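4. Operating Rules for Hand-Held Gripper Work in Occupied Homes
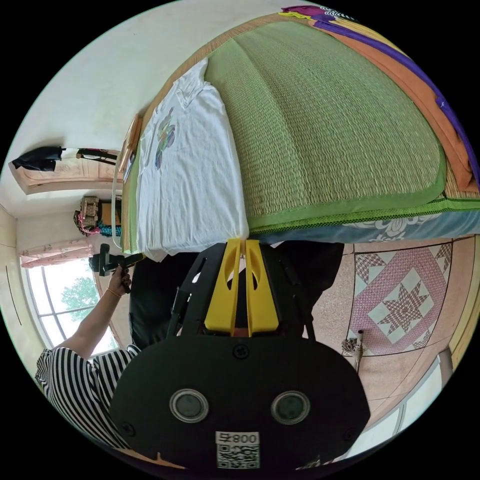
Reading time: 4 minutes

Figure 1. Bedside work with two hand-held devices. A white T-shirt lies on a green woven mat at the near end of the bed. The yellow fingers of the closer device point up toward the edge of the bed.

4.1 Scope

This section sets out the rules under which operators in the Clundatine program record household tasks with hand-held grippers. The rules apply to bedrooms, kitchens and shared living areas in homes where people continue to live during the work. They were drafted by the Humon field office, revised after a first round of home sessions, and adopted by both field teams in October. Laboratory recordings are governed by separate rules and are not discussed.

4.2 Preparing the room

The room is to be recorded as the household keeps it. Operators shall not remove bedding, close wardrobes or clear stored goods from corners to simplify a task. Figure 1 shows conditions of the kind the rules were written for: folded blankets remain along the far side of the bed, a garment and a bag strap hang on the door, and boxes and bags are stacked near a corner. Policies trained only on cleared rooms have performed poorly in our own trials, and we consider ordinary household goods part of the task setting.

Two exceptions apply. Items that identify a resident, such as letters, medicine labels and framed portraits, must be turned or put away by the resident before recording starts. Loose objects in the walking path must be moved if the operator could trip on them, and the move must be entered in the session sheet. Draped cords near a bed are checked as well, whether or not the task brings a device near them.

4.3 Handling the devices

Each device carries a printed label with a code. The code is scanned at the start of a session and again at the end, and the label must stay uncovered throughout. A device with a damaged or missing label is taken out of service until it has been relabeled and recalibrated.

When two devices are used, the operator holds one in each hand and keeps the fingers of both clear of the face and body. Bracelets and watches are allowed if they sit close to the wrist and do not touch the housing. Loose sleeves must be rolled back. These points were disputed during drafting. The Lodhi team asked for a full ban on jewelry, but the final text permits close-fitting items, as many operators do not remove them in daily life and a ban would have been hard to enforce.

For garment tasks, the fingers should approach from the side of the bed at mattress height. Operators are asked to avoid pressing downward into soft surfaces — this loads the fingers unevenly and can shift the calibration. No session may run longer than 90 minutes without a break.

4.4 Consent and withdrawal

Written consent is obtained from every adult resident, including those who are not at home during the session. Consent forms are provided in the language of the household and are read aloud on request. A resident may withdraw a recording at any time up to its release, and the field office must confirm deletion in writing. Of the 62 households that took part in the first round, two withdrew one or more recordings. Both requests concerned rooms that could be recognized through a window view. Operators now ask about windows and curtains before the first recording in each room.

4.5 Review of compliance

Around 900 session sheets were reviewed against the rules by Maysoun Abu Hammour and a second reader from Hitik. The most common fault was a missing end-of-session scan, followed by moved objects that had not been entered. Faults in consent records were rare, but they were treated as serious — the affected recordings were withheld until the forms had been completed. Disagreements between the readers were settled by discussion, and the wording of rule 4.2 was changed once as a result, to state that objects moved by a resident must also be entered.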